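Let the small clubs keep their river days

October 13, 2021

I have paddled with the club in Bretville for many seasons, first in a general purpose kayak and now mostly in slalom. I am not a fast paddler and I was never in any national team. I write this as a person who puts the poles over the water in the morning and takes them down again when it gets dark.

Last month the regional body sent a letter to all clubs. From next April, a slalom can count for ranking only if the organiser has 24 gates ready, electronic timing at the start and the finish, and a minimum of 50 entries. Races which do not meet these conditions may still be held, but they will be called "friendly" and they give no points.

I understand the wish behind this letter. Margus Hunt, who coaches the juniors at Jumus, wrote a long reply in favour of it, and he makes one point that I must accept. When his paddlers travel for two hours and the result is lost because somebody's stopwatch had a flat battery, it is not fair to them. He also says that a short course on flat water teaches bad habits. On this I agree only in part. A short course teaches you to be exact, because there is no time to repair a mistake.

My objection is about who will be left. Our stretch at Bretville is narrow, and after the footbridge it becomes too shallow for any gate at all. With good will we can hang 18. We would need to move the whole race downstream to the weir at Gesano, where the parking is for ten cars and the farmer does not like us. Electronic timing can be rented, but the price is the same for 30 boats as for 100. A big club divides it and does not notice. We would have to raise the entry fee, and then the families with two or three children stay at home, and then we do not have 50 entries. So the three conditions work together, even if each of them looks reasonable when you read it alone.

There is also the matter of the word "friendly". Ieva Kuusk won her first points at our race when she was 13, in a borrowed boat which was too wide for her. She told me later that she looked at the ranking list every evening for a week, only to see her own name near the bottom. I do not believe that she would have looked at a list of friendly results. Points are a small thing for the people at the top and a very big thing for the people at the bottom.

I would propose a second level of ranking race, with 16 gates or more, hand timing with two watches on each line, and half points. Clémence Millet has already shown in her letter to the region how the half points could be calculated, and the calculation fits on one page. Enda Flanagan answered her that two levels would confuse the parents. With respect to Enda, the parents of slalom children understand penalty seconds, boat classes and the order of the team runs. They can understand half of a number. 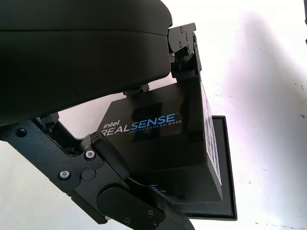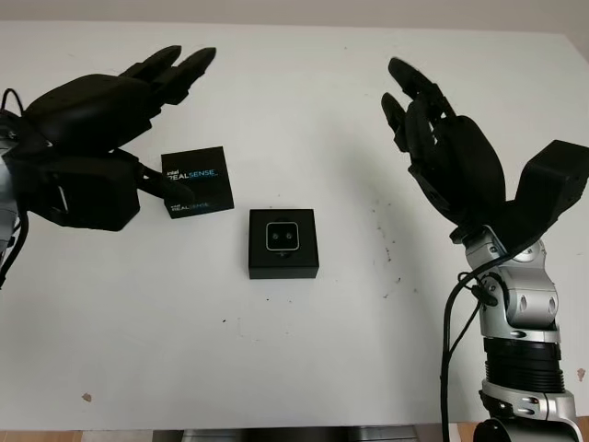

Another argument I hear often is that judges are too few, and that it is better to use them at fewer and larger races. It is true that they are few. But where did we all learn to judge? I learned on the bank at Bretville, at gate 7, beside Justinas Zariņš, who let me write down my own decision first and then compared it with his. On a big race day there is no time for such teaching. The new judge is sent away with the words "come back when you have some experience", and he does not come back. If the small races go, I think the region will have fewer judges after a few years, and it will then have to write another letter.

The clubs can send their comments until the end of this month. I ask every paddler who started at a small race to write some lines, also if your club is now a large one and the new rules do not hurt it. You can write in simple words. Please say which river it was, how old you were, and how many gates were hanging there if you still remember it.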